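Skisstead Harriers, December league race at Toft. A few posts on how it went. 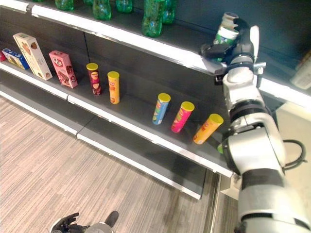 2/ First, the course. Toft have moved the start to the bottom field, so the opening stretch is flat for 353 metres and then goes straight up the bank. I did my food shop for the weekend the evening before and kept it simple. The snack aisle had boxes and canisters on the middle shelf and nothing at all on the one below, and I took crackers and a bag of rice home. Ate at six, in bed by ten.

3/ Senior men went off at 11 a.m. We had a full team out for the first time this season. Six to score, as usual in this league.

4/ Svend Østergaard was our first man home, in 2nd. He sat behind the Mernus lad for the first lap, went past on the bank and got caught again on the long drag by the wood. Four seconds in it at the line.

5/ I was 43rd. Last year I was 61st here but the course was longer and the mud was worse, so I'm not reading much into it. I went off too hard on the flat and paid for it at the top. Lost four places in the last field.

6/ Team result: Mernus first, us second, Warden third. We are level with Warden on league points with two races left. Mernus would need to have a very bad day from here to lose it.

7/ The senior women had a smaller field but a closer race. Our three scorers all finished inside the top 20, which moves them up to third in the table. They were fifth after the opener.

8/ Under-15s ran one lap instead of two. We had seven out across boys and girls. Two of them had never raced on grass before and both finished. If you are a parent and not sure about spikes, ask at training before you buy – the club has a box of second-hand pairs in most sizes.

9/ A note on numbers. You keep the same one all season. Three of ours left theirs at home and had to pay for a new one at the tent. Put it in your kit bag now.

10/ Next race is at Warden. It is the hilly one, with the stream crossing after the second gate. Entries are already in for anyone who ran at Toft. Everyone else needs to tell Svend by the end of the month.

11/ The minibus leaves the Skisstead track car park at 8.40 a.m. and there are still spare seats. Parking at Warden is one narrow lane and it fills early, so take the bus if you can.

12/ Full results are on the league page. One correction – they have me down as a Warden runner. I have emailed them.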